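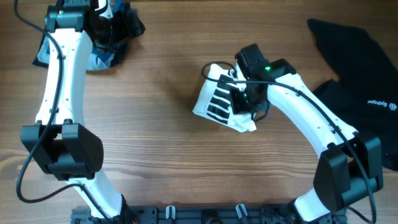 Ticket 3236
Opened by: Wellington Pacheco, Grulcombe
Product: Flernus two-arm teleoperation kit
Subject: Right follower arm lags and then jumps while I'm teaching a fold
Status: Solved

Hello all! First off, I'm having a brilliant time with this kit. I'm teaching the pair to sort and fold clothes by driving them from the leader arms, and the first 26 demonstrations went in without a hitch. The trouble started after that. When I turn the right wrist past a certain point the follower hangs back for a moment, then catches up in one big jump and yanks the garment with it. The left arm is lovely and smooth throughout.

Tried so far:
- Restarted the Camargo control software. No change.
- Swapped the two USB leads at the computer. The fault stayed with the right arm.
- Recalibrated both leaders. Better for a few minutes, then back again.

Log shows "follower R: read timeout, joint 5" each time it happens.

Reply from Skinenov support

Thanks for doing the lead swap before writing in, it saves us a step. Joint 5 is wrist roll. Could you power down, check the plug at both ends of the short lead into that joint, and then look at how much slack the main cable has when the wrist is turned fully each way? Please also send the loop rate from the status page while you are folding.

Wellington Pacheco

Loop rate holds at 1000 the whole time, even during a jump, so I think the computer is off the hook. Both plugs felt tight. Slack was the interesting one! With the gripper reaching right over to the middle of the table, the cable pulls taut at the wrist as I roll it outwards. I'd moved one clip further down the forearm when I tidied up in December.

Reply from Skinenov support

That would do it. Move the clip back towards the wrist, leave a loose loop there, and run the roll joint slowly end to end before you record anything. Please delete any demonstrations with a jump in them, or the policy will learn the jump too.

Wellington Pacheco

Clip moved, loop left, and I've just done a full session with no timeouts at all. Stripy things, jeans-coloured things, big black things, all behaving! I've binned 2 bad demonstrations and will redo those after lunch. Happy for you to close this, and thank you, that was a really quick fix.

Closed by Skinenov support. Cause: cable strain at right wrist.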